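Notebook, bench 2
11th February

Board and blocks, continued from the previous page.

Purpose of today: settle the work surface for the block layouts, finish the condition check on the shape-sorter set, and write the layout rules down in one place. They were on three sticky notes, two of which contradicted each other about spacing.

Surface. The butcher-block board stays. The thin painted sheet we tried before it showed every scuff, and the blocks slid on it when the table was bumped. The maple has enough grip that a block set down on its base stays put. Checked the board with the straightedge along the strips and then across them. Along the strips it is flat to the eye. Across, there is a slight crown near the middle, enough to pass a sheet of printer paper under one end of the straightedge. Acceptable for blocks. Not acceptable if anyone wants to use the board as a height reference, so don't.

Oiled on the back face only. The top was left bare on purpose, as oil darkened the test offcut and changed how the yellow pieces read against it. If the top gets dirty, wipe with a barely damp cloth and leave it to stand on edge for 30 minutes before it goes back on the table. Do not lay it flat while damp. The old board cupped that way.

The board is not bolted down. It sits on the table with the hole grid showing on all sides, which makes it easy to square up by eye against a row of holes. Tried four rubber feet from the Mushi assortment under the corners. They raised the board unevenly and it rocked. Removed. Two strips of shelf liner underneath work better and cost nothing.

Blocks. The set came out of a Skilier sorter whose lid had cracked. The lid and tub are in the lower cupboard in case we want the cutouts for checking fit. Shapes in use: star, heart, pentagon, square, triangle, cylinder. Every piece has a textured face on top, which helps with picking them up by hand and is a nuisance to clean. Dust packs into the pattern. Compressed air does very little. A soft toothbrush and dish soap, then rinse, then face down on a towel.

Condition notes from this round:

Star, red. Good. Points are all intact.
Star, green. One point slightly blunted, mold flash on the opposite side trimmed with a knife.
Heart, yellow. Good.
Pentagon, yellow. Hairline scratch on one side, cosmetic.
Square, blue. Good.
Triangle, blue. Corner had a burr, sanded off.
Cylinder, green. Good.
Cylinder, red. Base is not quite flat, probably sink from molding. It can rock. Sanding on 220 paper helped only a little. Keep in the set but note it in any layout where it has to stand alone. 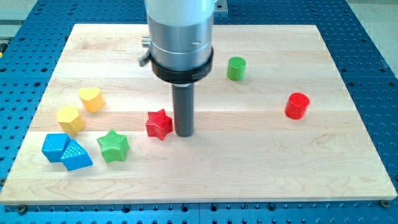
Layout rules, replacing all sticky notes:

1. Pieces of the same color may sit near each other or touch. They don't have to.
2. No piece closer to the edge of the board than the width of the square block. Measured, that is 38 mm.
3. Two pieces may touch. Three in a cluster is a separate layout type and gets its own sheet.
4. Textured face up unless the sheet says otherwise.
5. Don't line pieces up with the seams of the board. People do this without noticing, and the layouts all start to look alike.
6. Rotate stars and triangles by hand before setting them down. Same reason as 5.

On rule 2, there was an argument for a wider margin. I tried it and the usable area got too small for loose spacing with the whole set out. Leaving it as it is.

Lighting. The overhead panels wash out the yellows on the pale wood. With the left bank off, the heart and the pentagon have a visible side shadow and are much easier to tell apart from across the bench. Left a piece of tape on the switch. The Atix desk lamp was worse than no lamp: hot spot in the middle of the board, glare on the smooth sides of the blocks. Put it back on the shelf.

Time to reset a full layout by hand from a printed sheet was 90 seconds on the first attempt, with most of it spent turning the sheet the right way around. The sheets need an arrow for the near edge. Will add it to the template. After 7 resets I stopped needing to look at the sheet for the stars, which means the sheets should be shuffled before each session.

Storage. Blocks go in the shallow Flirnance drawer, one layer, textured face up. Don't put them back in the tub. The burr on the triangle looks like tub damage to me, though I can't prove it. Board stands on edge between the cabinet and the wall, oiled face to the wall.

Open items:

Near-edge arrow on layout sheets.
Find or make a replacement red cylinder. If the sorter is still sold, buying a second set is cheaper than the time spent sanding.
Recheck the crown in the board in July, when the room is humid. Mark the straightedge position in pencil on the back so it is the same line.
More shelf liner. The roll is down to one short piece.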